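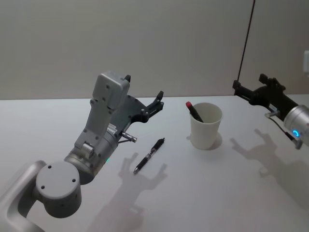 Two arms over a white tabletop, with a paper cup and pens.

Ticket status: RESOLVED
Product: Zasero variable piston pump on a Drasis power unit
Subject: Pump won't hold pressure after swap, loud whine at startup

Entry 1
We swapped the old pump on our Drasis unit for a new Zasero and it's making a high whine from the second it starts. The gauge climbs to 900 psi and sits there, and I can't get it any higher with the compensator screw. The old one had no trouble getting to full pressure on the same motor. Same oil, same hoses, new shaft seal. I'm really excited to get this thing going (it's a beautiful pump!) so any ideas are welcome.

Entry 2, support
Thanks for all the detail, that helps a lot! Please don't turn the compensator any further for now. Put it back where it was when the pump shipped and leave the unit off. Two questions: did you fill the case with clean oil through the top drain port before the first start, and which strainer is on the suction line?

Entry 3
Case was filled, yes, right up to the port. The strainer is a Uzor, 60 mesh, and it's the one from the old pump. I pulled it and it looks clean from the outside. Oil in the tank was at 136 F when I shut down.

Entry 4, support
Great, the case fill is one thing off the list. The oil temperature is a little warm for a short run but it won't hurt anything. A whine like yours usually means the pump is starved or pulling air, so let's stay on the suction side. With the motor locked out, check the inlet flange bolts and take a good look at the O-ring. Then look down into the tank for foam.

Entry 5
Foam! Lots of it, tan colored. And the O-ring had a flat spot and a nick on one side — I had reused the old one. I've got a Kasteo seal kit on the shelf with the right size in it.

Entry 6, support
Love it, great find! Fit the new O-ring with a light coat of oil, tighten the flange bolts evenly in a cross pattern, and let the tank stand until the foam is gone. Top up the case again if it has dropped. Then jog the motor a few times with the system unloaded and run it for 10 minutes before you touch the compensator.

Entry 7
Done, and wow, what a difference. The whine is gone and it just hums now. I brought the compensator up a quarter turn at a time and it follows the screw all the way to our normal setting. Locknut is tight, flange is dry. Thank you so much for sticking with me on this!

Entry 8, support
So happy to hear it! Please check the flange bolts once more after the first full shift. Closing the ticket — reply any time to reopen it.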